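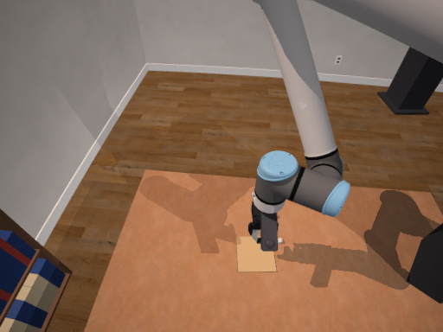
Orange work surface on a brown plank floor, rendered view.

Stindley Bench Top 322, reviewed after one winter of use

The 322 is a slab top sold without legs. Stindley supplies the panel, a bag of inserts and a single-page drilling plan. I bought mine through Kofler in the orange finish, which costs the same as the gray, and mounted it on a steel frame left over from an older bench. It has been used for sewing machine repair, some light metalwork and a lot of gluing.

Flatness first. A straightedge laid corner to corner on delivery showed no gap I could get a feeler gauge under. By May a slight crown had appeared near the back edge, where the top sits closest to the radiator. It is not enough to matter for assembly work. I would not use the panel as a reference surface, and Stindley does not claim it is one.

The finish is a hard satin coat. Contact cement peels off it cleanly once cured. Machine oil wipes off with a dry rag if caught the same day; a drip left over a weekend made a dull ring that has stayed. Acetone softens the coat, so keep it in a tray. Scratches from steel parts show lighter than the surrounding color, and on orange they are less obvious than on the gray sample Kofler sent with the order.

Mounting took one evening. The drilling plan gives 4 fixing points per side, and the holes in the underside are pre-started but shallow. Two of mine were off by the width of a pencil line and had to be redrilled. The inserts supplied are brass and strip easily. Lenka Zelenák, who has the same top in her shop in Prilcombe, replaced hers with steel ones on the first day and has had no trouble. I kept the brass and have one that spins.

Weight is the main complaint. The panel needs two people to turn over, and the carton has no hand holes. Rahel Widmer helped me get it up the stairs and we took the door off to do it.

Vibration is well controlled. An industrial straight-stitch machine running at full speed does not walk across the surface, and small screws stay where they are put. The previous top, a Stitside laminate, rattled under the same load. On the other hand the Stitside had a lip at the back, and I miss it - parts now roll off toward the wall.

Edges are square with a very small chamfer. Forearms notice this after an hour or two. I took a sanding block to the front edge and sealed it with clear varnish, which probably voids the warranty.

Price was 2,060 with delivery, before the steel frame. That is high for a panel with poor inserts. The surface itself is good, and I would buy it again with my own hardware.

Rating: 4 out of 5. One point off for the inserts and the drilling.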